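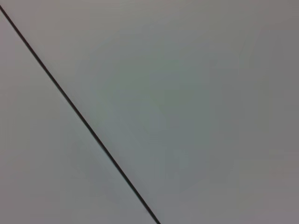 Tilleck Countertop Sealer – Matte

Clear matte sealer for laminate, painted wood and sealed concrete tops. Made by Usis, sold by us since September. No shine, no yellow tint. Goes on thin.

Size: 60 oz jug
Coverage: 80 sq ft per jug, 2 coats
Cleanup: soap and water
Smell: faint, gone by next day

What you need
Foam roller, tray, painters tape, a lint free rag. Roller sold seperately. Do not use a brush – leaves tracks.

How to use
Wash the top, let it dry overnight. Tape the walls. Roll on coat one, keep a wet edge. Wait till it's dry to the touch, then coat two. Same direction both times. Light use next morning. Keep hot pans off for the first week, and no bleach sprays ever.

Good for kitchens, break rooms, craft tables, snack counters. Bread baskets and plates are fine to set down once it's cured. Felt pads under anything heavy.
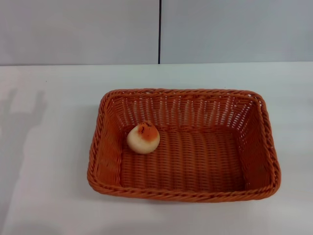 Also holds up to coffee, oil and tomato if you wipe it same day. Mustard, less so. Turmeric, no.

Not for cutting boards or raw stone. For stone get the Wurnura penetrating sealer, differnt shelf, same price.

Shipping
Ships from the Sandoval warehouse. No freight in winter – it can't freeze. Unopened jugs can come back, opened ones can't. Case orders, call first. We have 3,000 jugs of the new batch in, old label is sold out.

Page updated July 2018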